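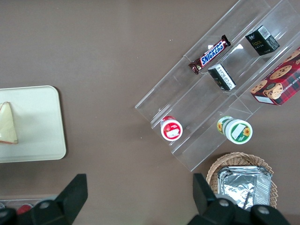
장 볼 때 단위가격 보는 습관에 대해 써 본다. 3월부터 영수증을 모으면서 메모한 내용이라 순서는 좀 뒤죽박죽이다.

---

단위가격은 진열대 가격표 구석에 작게 적힌 '100g당 얼마', '10ml당 얼마' 그 숫자다. 판매가보다 글씨가 훨씬 작아서 나도 오랫동안 안 보고 살았다.

---

보기 시작한 계기는 커피였다. 늘 사던 Divarum 원두가 가격은 그대로인데 집에서 쓰는 밀폐용기에 부으니 위가 남았다. 봉투를 다시 보니 510g이었다. 전에는 그보다 큰 용량이었던 걸로 기억하는데 예전 봉투를 버려서 확인은 못 했다.

---

그래서 그 뒤로는 자주 사는 물건은 포장 뒷면을 찍어 둔다. 용량이랑 날짜만 나오면 된다. 기억은 별로 믿을 게 못 된다. 특히 "예전엔 더 컸는데" 하는 기억은 반쯤은 틀린다.

---

과자가 특히 헷갈린다. 상자 크기하고 내용물 무게가 따로 논다. Sitompul 비스킷은 낱개 포장과 큰 상자 두 가지가 있는데, 우리 동네에서는 낱개 쪽 100g당 가격이 더 쌌다. 큰 상자가 당연히 쌀 줄 알고 계속 상자로 샀었다.

---

대용량이 더 비싼 경우는 생각보다 흔하다. 작은 쪽이 행사 중이거나, 큰 쪽이 선물용 포장이거나, 그냥 가격을 늦게 바꿨거나. 이유는 밖에서 알기 어렵고 가격표를 보는 수밖에 없다.

---

가격표마다 기준 단위가 다른 것도 문제다. 같은 선반에서 하나는 10g당, 옆은 100g당으로 적혀 있으면 얼핏 보고 싼 줄 안다. 이건 소수점만 옮기면 되니까 그나마 낫다.

---

더 곤란한 건 한쪽은 무게, 한쪽은 개수로 적힌 경우. 티백이 그렇다. 한 개당 가격만 적혀 있는데 티백 하나에 든 양이 회사마다 다르다. 나는 차는 그냥 개당으로 비교한다. 어차피 한 번에 한 개 우린다.

---

세제도 비슷하다. Bultach 액체세제를 예로 들면 일반형과 농축형이 나란히 있다. ml당 가격은 농축형이 훨씬 비싸다. 그런데 한 번에 넣는 양이 다르니까 그 숫자로는 비교가 안 된다.

---

세제는 뒷면의 표준사용량을 보고 '1회당 얼마'로 바꿔서 봐야 한다. 판매가를 총 세탁 횟수로 나누면 끝이다. 매장에서 휴대폰 계산기로 해도 금방 한다.

---

단, 표준사용량대로 넣는다는 전제가 필요하다. 우리 집은 눈대중으로 붓는 사람이 있어서 농축형을 사면 손해였다. 지금은 계량컵을 세탁기 위에 올려 뒀다. 지켜지는지는 모르겠다.

---

휴지는 포기했다. 롤 수, 길이, 겹 수가 다 다르다. 미터당 가격까지는 계산해 봤는데 두께가 다르니 쓰는 양이 달라진다. 써 보고 마음에 드는 걸로 정하고 그 안에서만 가격을 비교한다.

---

통조림은 고형량을 본다. 총 내용량에는 국물이 들어간다. 옥수수, 골뱅이, 과일 다 마찬가지다. 고형량으로 나누면 순위가 바뀌는 일이 꽤 있다. 골뱅이에서 제일 크게 바뀌었다.

---

국물도 먹는 집이면 총량으로 봐도 된다. 나는 참치 기름은 따라 버리는 쪽이라 고형량으로 본다.

---

행사 상품은 단위가격이 행사 전 가격 기준으로 적혀 있는 경우가 있다. 1+1이면 반으로 나눠서 봐야 맞는다. 두 번째 상품 반값이면 판매가의 4분의 3. 여기까지는 외워 두면 편하다.

---

회원 전용 할인가도 그렇다. 큰 글씨는 회원가인데 단위가격은 정가로 적힌 가격표를 봤다. 반대도 봤다. 매장마다 다르고 같은 매장 안에서도 다르다.

---

내가 주로 가는 곳은 Lindville 슈퍼다. 여기는 일부 코너에만 단위가격이 있다. 가공식품은 대체로 붙어 있고 반찬 코너와 빵 코너에는 없다. 빵은 무게 표시가 없는 것도 많아서 비교를 안 한다.

---

채소는 봉지로 파는 것과 저울로 파는 것을 비교해 봤다. 양파는 봉지가 쌌고 감자는 때마다 달랐다. 당근은 저울이 비싼데 그래도 저울로 산다. 한 봉지 사면 늘 물러서 버린다.

---

이 얘기를 하고 싶었다. 단위가격이 싼 걸 사도 버리면 비싸진다. 절반 버리면 단위가격은 두 배다. 계산은 단순한데 매장에서는 잘 안 떠오른다.

---

3월 한 달 동안 버린 것만 따로 적어 봤다. 상추, 두부, 반쯤 남은 생크림, 대파 초록 부분. 거의 다 '큰 게 싸니까' 하고 산 것들이다. 작은 생크림을 샀으면 됐다.

---

그래서 내 기준은 이렇게 정했다.

- 상온에서 오래 가는 것: 단위가격 싼 쪽
- 냉장이고 일주일 안에 못 먹는 것: 무조건 작은 쪽
- 얼릴 수 있는 것: 냉동실 자리 보고 결정

---

냉동실 자리가 은근히 큰 변수다. 만두 큰 봉지 하나 들어가면 얼음틀이 못 들어간다. 여름 되면 기준이 또 바뀔 것 같다.

---

온라인은 배송비까지 넣어서 나눠야 한다. 배송비 없애려고 안 사도 될 걸 담은 적이 많다. 지난번 주문은 배송비 피하려고 견과류를 넣었는데 그게 배송비보다 2,600원 넘게 비쌌다. 배송비를 내는 게 나았다.

---

견과류는 다 먹긴 했다.

---

온라인의 장점은 단위가격 순 정렬이 되는 곳이 있다는 것. 단점은 판매자가 입력을 잘못하면 엉뚱한 게 맨 위로 올라온다. 너무 싸면 용량부터 다시 확인한다.

---

기록은 표로 한다. 칸은 품목, 용량, 가격 이렇게 3개. 처음에는 매장, 행사 여부, 평점까지 넣었는데 귀찮아서 며칠 만에 안 쓰게 됐다. 칸을 줄이니까 아직 쓰고 있다.

---

모든 품목을 적지도 않는다. 원두, 우유, 계란, 식용유, 세제처럼 계속 사는 것만. 어쩌다 한 번 사는 건 적어 봐야 비교할 데가 없다.

---

계란은 크기 표시도 같이 적어야 한다. 대란하고 특란을 그냥 '30구'로만 적어 놨다가 나중에 보니 쓸모가 없었다.

---

생활비가 크게 줄었냐고 하면 그 정도는 아니다. 원두하고 세제에서 조금 줄었고, 버리는 채소가 줄어든 쪽이 더 체감된다. 음식물 쓰레기 버리러 가는 횟수가 줄었다.

---

장 보는 시간은 늘었다. 처음 몇 주는 선반 앞에 서 있는 시간이 길었고 지금은 사던 것만 확인하니까 예전하고 비슷하다.

---

Divarum 원두는 요즘도 산다. 단위가격으로는 더 싼 게 있는데 바꿔 봤다가 입에 안 맞아서 돌아왔다. 510g에서 더 줄어드는지는 계속 적어 둘 생각이다.

---

식용유 쪽은 아직 기록이 얼마 없어서 쓸 말이 없다. 올리브유는 병 크기별로 적는 중이고 좀 쌓이면 이어서 올린다.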